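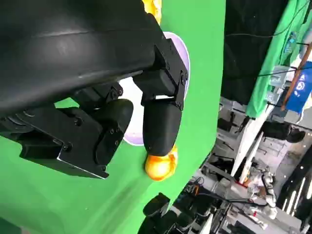
Vue de la caméra de poignet, la boule orange au bout du doigt droit.

Réunion pinces, novembre, 14 h. Présents : Anathi Gumede, Lindsay Tomoana et moi (je tiens le stylo, donc je raconte à ma façon).

On a commencé par la pince Zemlow. Anathi l'aime beaucoup, moi aussi je m'y fais ! Les bouts arrondis prennent bien les objets brillants, mais le carter noir mange tout le haut à gauche de l'image – Lindsay voudrait décaler la caméra, Anathi préfère d'abord essayer un autre objectif. On fera les deux, dans cet ordre.

Ensuite la Dunstan. 109 prises passées au banc, 4 lâchers, tous sur des objets lisses. Lindsay soupçonne la consigne de force du contrôleur Anham, qui met du temps à se stabiliser. Je n'en suis pas convaincu, on en a discuté un bon moment (trop, le café était froid).

Fond vert : on le garde pour toute la comparaison, plis compris. Anathi aimerait quand même le retendre avant la prochaine série.

Décidé :
Lindsay reprend les réglages Anham et relance la Dunstan avec les mêmes objets.
Anathi commande 2 jeux de doigts chez Ziderwood, devis 3178.
Je range les enregistrements et j'envoie le tableau des prises.

Reporté : le choix du bras, faute de temps. Fin à 15 h 20.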